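Romeo gripper trial: progress report no. 3
23 May 2021

Hi all,

Time for another catch-up on where your money's going. Short version: we're a bit behind on the controller side, well ahead on the grippers, and I'm feeling a lot better about the whole thing than I did when I wrote the last one (sorry about the tone of that!).

You'll remember we had 4 finger designs on the list for Romeo. Two are gone. The soft pads were lovely on fruit and hopeless on anything with a rim, and the long narrow pair flexed so much under load that I stopped trusting the numbers. That leaves the stock Fuentealba fingers and the angular black ones we've been cutting ourselves at Dirness, and I've spent most of this period on the angular ones.

The big job has been two-arm holds. One arm picking up one thing is pretty well sorted, but as soon as both arms have hold of the same object they start arguing with each other, and any small error in one wrist gets shoved straight into the other. We've been doing it with lidded containers, which are a good nuisance of a shape: smooth on top, rounded corners, and only the rim to get your fingers on. 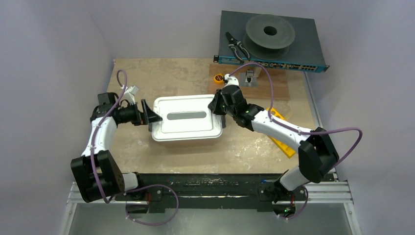 Both arms on the white container, one gripper at each end.

We've logged 128 two-arm holds on the angular fingers so far. The left arm is behaving beautifully. The right one tends to land nearer the corner than I'd like, and I reckon that's calibration more than anything to do with the fingers, so I'm redoing the wrist offsets before I blame the hardware. The stock fingers get the same run next, same containers and same starting spots, so you'll have a fair side-by-side.

On the controller: the Tromside unit still drops a command now and then when both arms are moving quickly. I've slowed everything down for the time being, which is fine for grip testing but won't do for the final demo. Their support people have been great and there's new firmware on the way.

Cables are my other gripe. The loops along the arms need plenty of slack for the wrists to turn, and I want to try proper clips on the forearms before we go any faster.

Money: we've got $2000 left in the parts line. I'd like to put most of it into spare fingers and those clips, and hold off on a second controller until we've seen the firmware. If you'd rather I ordered the controller now, sing out before June, as I'll be putting the order in then.

Next report will have the side-by-side table in it.

Cheers,
Romeo project lead, Dirness workshop

Related reports
Romeo gripper trial: progress report no. 2
Romeo gripper trial: progress report no. 1
Tromside controller: first impressions
Cutting our own fingers: materials and costs
Dirness workshop: bench set-up notes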